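Gostarell investor portal, six months in

I put off buying a subscription to any kind of private deal tracker for years, mostly out of stubbornness (and a spreadsheet I was way too proud of). Then in December my friend Nawal Tawfik sent me a trial code for Gostarell and I caved.

Setup took me 20 minutes. You type in each holding, upload the subscription agreement, and it pulls out the closing date, the share class and any transfer restrictions. It got all of mine right except one old convertible note, where it read the discount as the interest rate. Easy fix, but check yours!

What I love is the capital call calendar. I get an email well ahead of each call, plus a running total of what I still owe every fund. My K-1s sit in the same place too, so no more digging through my inbox in tax season.

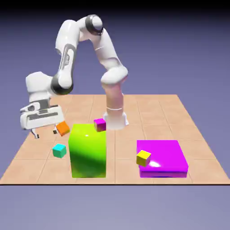

The price is where I grumble. It's $170 a year for the basic plan and $222 if you want to share access with your accountant, and I do. I also looked at Vidmar, which is cheaper but makes you enter every distribution by hand. No thanks.

Search is slow and the phone app logs me out constantly. Still, I renewed. Four stars from me, and I'd go higher if they fixed that login.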